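Home | Posts | Recipes | Old Blog | Contact

Learning the names of the bones

Posted in February by Khosravi
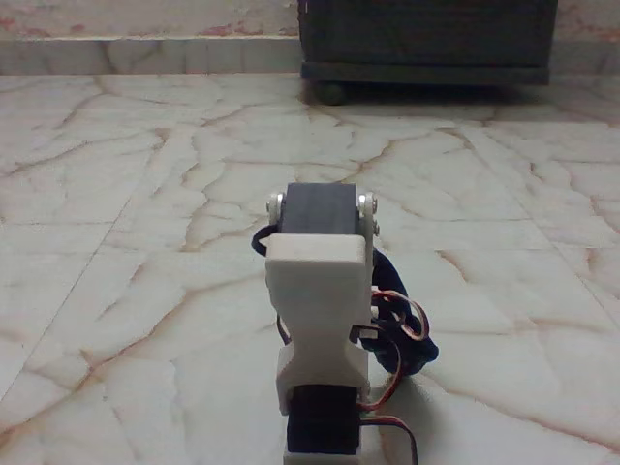
I started with the foot. My course book starts with the skull, as I think most of them do, but I opened it on a Saturday night when I was tired, and the skull has too many small holes and every hole has its own name. So I closed the book and opened it again near the end, and there was the foot.

An adult person has 206 bones. I knew this number from school, in my first language, and I remember that our teacher made us say it together. What I did not know is how few of them I could name. I could say "knee" and "rib" and "elbow," and then I found out that the elbow is not even a bone, it is only the place where three bones meet. I felt a little cheated by this.

The course is an evening one, for people who want to work later as an assistant in a physical therapy office. It is held in Vemgate, above the pharmacy, and it goes on for 30 weeks. I am in week 7. We have a written test at the end and we must get 80 percent to pass it, and the names must be spelled correctly. The spelling is what makes me afraid. I have lived in this country long enough to dream in English sometimes, but I still write "shoulder" with the letters in the wrong order when I am in a hurry.

Now the strange part. The difficult words are easier for me than for many of the others in the class. "Tibia" and "fibula" are foreign to everybody, so we all begin from the same place. My neighbor at the table was born here and she suffers with "calcaneus" exactly as I do. But when the teacher said "funny bone" the whole room smiled and I wrote it down in my notebook as a real bone. I looked for it in the index at home. It was not in the index. Later I read that it is a nerve, so it is not a bone, and I can tell you that it is not funny also.

There are more of these. "Shin," "calf," "ham," "instep." The calf is a young cow. Why is it behind my leg? I asked this at work and got three different explanations, and I believed none of them. In my language the back of the lower leg has a name which means something like "the fat part," and I think this is more practical.

My method is simple and maybe it will help somebody. I write the name on a small piece of paper and I put it in the place where I use the bone. So "patella" is on the stairs, at the height of my knee. "Scapula" is on the back of my desk chair. "Mandible" is on the bread box, because I eat too much bread. When I pass the paper I must touch the bone on my own body and say the name aloud. My family got used to it after the first week, but I do not do it when we have guests.

For the ankle it did not work so well. There are seven tarsal bones in each foot and they sit together like stones in a wall, and from the outside you can feel only some of them. I learned them from a sentence where every word begins with the same letter as the bone, but my sentence is half in my own language and it would make no sense here. The talus is my favorite. It is on the top and it carries all of you, and no muscle is attached to it. I read this two times because I thought I had misunderstood.

For the notebook I bought a Goravum, with the paper that has small dots. It is good for drawing, but ink from my blue pen goes through to the other side, so now I use a pencil. I draw very badly. My pelvis looks like a butterfly that somebody sat on. The teacher says that the drawing is for the hand and not for the eye, and she did not laugh, although she looked at it for a long time.

Next week we begin with the wrist. I looked ahead, and there are eight bones there and one of them is called the lunate, like the moon. I have already cut the pieces of paper. I think they will go on the handle of the kettle, if the tape holds against the steam.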